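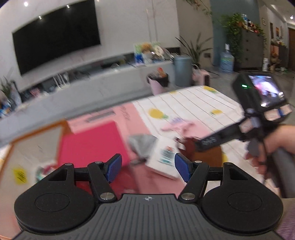
Household Table and Living Room Sessions – Participants Wanted

Purna is looking for people to take part in a paid study of how ordinary household tables and living rooms get cleared and put back in order. We are also hiring one part-time session assistant. Both are described on this page. Please read the part that applies to you before you write to us.

Posted 8/5/19

What the study is about

Most homes have one table that collects things. Boxes, cartons, trays, cloths, small packets, something a child left there in the morning. People clear these tables every day, and they do it in very different ways. Some start with the largest item. Some push everything to one end and wipe the free half first. Some carry items away one at a time, and some pile them on a tray and make a single trip.

We want to record how this is done in the kinds of rooms people live in, with the kinds of things they own. The project is called Solness. It covers three types of work:

Clearing a table that has a cloth on it, including folding or straightening the cloth.
Sorting small household items into boxes, trays and bins.
Tidying a low cabinet or shelf, such as the one under a TV, where toys and boxes tend to end up.

We are looking for 35 participants. Sessions start in September and will continue until all places are filled.

Who can take part

You can take part if you:

are 18 or older
can stand or move around a table for up to 20 minutes at a time, with breaks
can use both hands to pick up and put down light objects
can follow spoken instructions in English
have not taken part in an earlier Solness session

You do not need to be especially neat. We would like to have people who tidy as they go, people who leave it until the weekend, and people who share a home with someone who does most of it. Left-handed people are very welcome. We had too few in the first round.

If you have a wrist, hand or shoulder injury that is still being treated, please wait until it has healed and write to us then. We keep a list for later rounds.

What happens in a session

A session lasts two and a half hours, including breaks. It takes place at our rooms in the Grernora building, on the second floor, or in your own home if you live within the service area and would rather do it there.

When you arrive you will read and sign a consent form. The assistant will go through the form with you and answer questions. You can stop at any point, and you will be paid for the time you were there.

You will then do a set of short tasks at a table. The assistant puts out the items and tells you the goal, for example "put the cloths and packets in the box" or "clear everything on the left side." How you get there is up to you. Each task takes between one and five minutes. After each one the table is set up again with the items in different places. Cartons may be standing up or lying on their sides. Cloths may be folded or crumpled.

There is a break after every fourth task. Water, tea and crackers are provided. If you need a longer break, say so.

At the end there is a short questionnaire about your home – how many people live there, which surfaces fill up fastest, who puts things away. You can skip any question.

The sessions are recorded on video. Recordings are stored under a number and not under your name. If a session takes place in your home, you will be asked beforehand to put away mail, family photos, medicine and anything else you don't want recorded. We will go around the room with you before we start, and anything you point out will be moved or covered.

Sessions in your own home

For a home session we need:

a table that can be reached from at least two sides
good light, either from a window or from ceiling lights
enough floor space to walk around the table without moving furniture each time
a power outlet within reach
pets kept in another room for the length of the session

Leave the rest of the room the way it usually is. There is no need to clear the TV cabinet, move plants or empty the trash before we come. Please do not buy new things for the session. A tablecloth you already use is better than a new one. Patterned cloths are fine, and so are plain ones and bare tabletops.

We bring a crate of household items, and we may ask to use a few of yours as well. Nothing sharp, hot or breakable is used. If something of yours is damaged during a session, we replace it or pay for it.

Payment

Participants receive $78 for a full session at Grernora. Home sessions are paid at the same rate, plus $20 for the use of the room. Payment is by check or bank transfer within ten business days. Bus and train fares to Grernora are paid back if you bring the ticket. Parking behind the building is free after 5 p.m.

Session assistant (part-time, one position)

The assistant sets up the tables, runs the sessions and keeps the item crates in order. This is a steady, practical job. A good part of it is laying out boxes, trays and cloths according to a sheet, then doing it again a few minutes later with a different sheet.

Duties:

preparing the room before each session and putting it back afterward
going through the consent form with participants
reading out the tasks and keeping time
checking items in and out of the crates, and washing the cloths
traveling to home sessions, usually two per week
filling in the session log the same day

We are looking for someone who is patient, on time and comfortable in other people's homes. Experience in childcare, home care, housekeeping, retail stock work or a similar job is useful. A degree is not required. You need a valid driver's license and must be able to lift 30 pounds. Boxes and crates go up and down stairs at most home visits.

Hours are 18 per week, with some evenings. Pay is $19 per hour, and travel time between sessions is paid. The position runs for nine months, starting in September. Two days of training are included and paid. The assistant reports to Woo-jin Do, who is in charge of the sessions and does the scheduling.

How to apply

To take part in the study, write to the Solness desk at Purna with your name, a phone number, the times you are usually free and whether you would prefer Grernora or your own home. For a home session, add a line or two about the room and the table. Use reference 289.

For the assistant position, send a one-page résumé and a short letter to Woo-jin Do at the same address. Use reference 3106. Please tell us in the letter which evenings you could work. Two references will be requested after the interview.

Letters and forms can also be left at the front desk in the Grernora building. The desk is on the ground floor, next to the Ban coffee counter, and is open from 9 a.m. to 4 p.m.

We answer everyone who writes, normally within a week. Participants are booked in the order we hear from them, so if the first date we offer does not suit you, tell us and we will offer another. If you need to cancel, please give us two days' notice – the crates are packed the afternoon before.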